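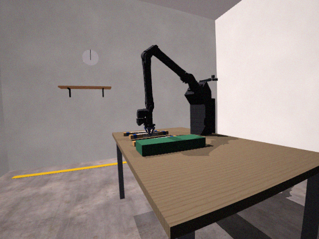
Three thin sticks on a wooden table. All wood starts out as part of a living plant.

Where Does Wood Come From?

Look around the room you are in. You can probably find something made of wood. It might be a chair, a door, a pencil, a ruler, or the floor. Paper is made from wood too, so if you are holding a book, you are holding part of a tree.

How a tree makes wood

A tree needs sunlight, water, and air. Its leaves take in a gas called carbon dioxide from the air. The roots pull up water from the soil. The leaves use energy from the sun to turn the water and the gas into sugar. This is called photosynthesis.

The tree uses some of the sugar right away, the way you use the food you eat. It uses some of the rest to build new wood. Most of the solid stuff in a log was once a gas floating in the air. Only a small part of it came from the soil.

Layers of a trunk

If you could look inside a tree trunk, you would find several layers.

The outside layer is bark. Bark protects the tree from insects, weather, and small fires. Some bark is thin and papery. Some is thick and full of deep cracks.

Under the bark is a soft layer called the inner bark. It carries sugar from the leaves to the rest of the tree.

Next comes a very thin layer called the cambium. The cambium is where the trunk grows wider. It makes new bark on its outer side and new wood on its inner side.

Then there is sapwood. This is younger wood, and it carries water up from the roots.

In the middle is heartwood. It is older wood that no longer carries water. It is often darker than sapwood. Heartwood helps hold the tree up.

Rings

In places with warm summers and cold winters, a tree usually adds one ring of wood each year. The wood that grows in spring is light in color. The wood that grows later in the summer is darker and more tightly packed. One light band and one dark band together make one year.

When a tree is cut down, you can count the rings on the stump. A stump with 36 rings came from a tree that lived for 36 years or a little more. Wide rings often mean the tree had plenty of rain and sun. Narrow rings can mean a dry year, or that bigger trees nearby were taking the light.

Some oak trees live more than 500 years. A few kinds of trees, such as the giant sequoia, can live more than 3,000 years.

Hardwood and softwood

People who work with wood sort it into two groups. Hardwood comes from trees with broad, flat leaves, such as oak, maple, and cherry. Softwood comes mostly from trees with cones, such as pine, spruce, and fir.

The names can be confusing. Balsa is a hardwood, but it is so soft that you can dent it with your fingernail. Yew is a softwood, and it is quite hard.

From log to board

After a tree is cut down, the branches are taken off and the log goes to a sawmill. Machines remove the bark, and large saws cut the log into boards. Fresh boards are full of water. They have to be dried, either outdoors in stacks or in a big warm room called a kiln. Wood shrinks as it dries. If it dries too fast, it can crack or bend.

Small pieces are not thrown away. Chips can be made into paper. Sawdust can be pressed into pellets and burned for heat.

Try it: Grain detective

You will need 2 wooden things from around your home, a sheet of paper, and a crayon with the wrapper peeled off. Ask a grown-up which things are okay to use.

Lay the paper over the first piece of wood. Rub the side of the crayon gently across the paper. If the wood is rough enough, lines will start to appear. These lines show the grain, the direction the wood fibers run. Now do the same with the other piece and compare your rubbings. Are the lines straight or wavy? Are they close together or far apart? Smooth or painted wood may not show any lines at all.

Words to know

Cambium: the thin layer where a trunk grows wider.
Grain: the direction of the fibers in wood.
Kiln: a heated room or oven used for drying.
Photosynthesis: the way plants use sunlight to make sugar.

Page updated 4 September 2025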